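Search tickets, parts, sites
Category: Equipment planning > Robot cells > Wrist cameras

Ticket 625 – Wrist camera focus and replacement budget, Chege site
Opened 14 May 2022 by the cell maintenance desk
Status: Closed, purchase deferred in part

Original request

The Chege site wants to replace the wrist cameras on both packing cells in the next budget year. The request form gives the reason as "soft picture at close range, parts missed on approach." The site has a quote from Zemolberg for two cameras, two mounting plates and a new cable set for each arm. The quote holds until October. The site is asking for approval now so the order can go in with the spare gripper fingers, which are already approved under another line.

Before we sign off on cameras we need to know whether the cameras are the problem. The same request came in from Drokska last year and was closed after the lighting was changed there. No hardware was bought.

Please attach: current camera settings, working distance at the pick point, and the cell lighting layout.

Update 1 – site reply

Settings attached for both cells. They match the defaults from the Futodero setup sheet, except that exposure on cell 2 was raised by hand at some point and not logged. Working distance at the pick point is 352 mm on both cells. The lighting layout is the old drawing. It does not show the lamp that was moved when the guard door was changed.

The site adds that the missed picks are mostly on the gray totes and almost never on the blue ones. Operators have been clearing the fault and restarting the cycle, so the count in the fault log is probably low. A restart from the panel does not write a new fault line if the part is still in the same tote.

Update 2 – planning desk

Thanks. Three points on the money side.

The Zemolberg quote covers hardware only. It leaves out the recalibration visit, the hours the cell is down, and the change to the safety file if the mounting plate moves the camera outside the present envelope. On the last camera swap at Drokska the labor came to more than the parts. Please ask Zemolberg for a price with calibration included, as a separate line.

The lens on the present camera is a fixed one. It is set for the pick distance. Anything much closer than that will be soft, and a new camera of the same class will do the same. The quoted model is the same class.

If the real need is for a sharp picture at close range, the item to price is a short-range distance sensor next to the camera, or a lens with adjustable focus. Either is a different line in the budget and would need its own request.

Update 3 – test done on cell 2

Checked focus first at the pick distance with the printed target taped to the bottom of a tote. Edges on the target are sharp across the middle and slightly soft in the corners. Within the limits on the setup sheet. Wiped the lens cover and repeated the check. No change.

Then jogged the arm in toward a plain surface at slow speed and looked at the camera view.
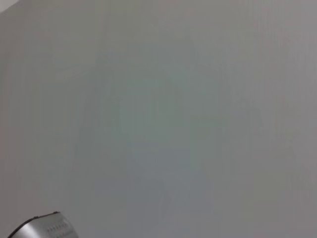 Cell 2 wrist view, close to a plain gray surface. Gripper housing at lower left.

There is not much in that view for the software to work with. The gray is nearly even, with faint streaks running up and down and a darker, slightly green patch toward the middle, and it is a little blurred. The gripper housing is the clearest thing in it. A part finder that looks for edges has only the housing to find, and the housing should be masked out anyway.

Checked the mask. On cell 2 the mask file is for the earlier finger set and stops short of where the housing now comes into view. Loaded the current mask from the Futodero sheet. Put exposure back to the default as well, and logged it this time.

Ran 45 picks from gray totes after the two changes. 2 missed. Both were parts lying flat against the tote wall.

Update 4 – planning desk

Good result, and cheap. Please load the same mask on cell 1 and send the counts after a normal shift. Leave the lamp where it is until that is done – we want one change at a time.

For the budget sheet:

Wrist cameras, both cells: remove from next year. Keep as a note for the year after, with the calibration price when Zemolberg sends it.

Short-range sensor, one cell: add as an estimate. Site to get a price for one unit and a bracket. It should plug into the spare input on the tool side. If it needs a new cable down the arm, say so in the request, as that changes the downtime.

Lighting: add a small amount for a diffuser and for redrawing the layout. The drawing has to be right before any vendor visit.

Spare gripper fingers: no change, order can go now. Do not hold it for this ticket.

Update 5 – site reply

Mask loaded on cell 1. It already had the right exposure. Missed picks are down there too, though cell 1 runs fewer gray totes, so the difference is smaller. Shift counts attached.

Finger order has gone in. Zemolberg has been asked for the calibration line and says the camera price will stand without the cable set if we reuse the present cables. The cables on cell 2 have some wear at the second clip – we would rather keep them in the quote.

One question. Does the sensor request go under cells or under safety? The form allows either.

Update 6 – planning desk

Cells. It is for finding parts. It has no safety function and should not be described as having one on the form.

Keep the cable set in the quote for cell 2 only. If the wear gets worse before then, order that cable as a repair from the maintenance line.

Closing this ticket. Open a new one for the sensor and put this number in the reference field. The mask file check has been added to the finger change procedure, after the torque step.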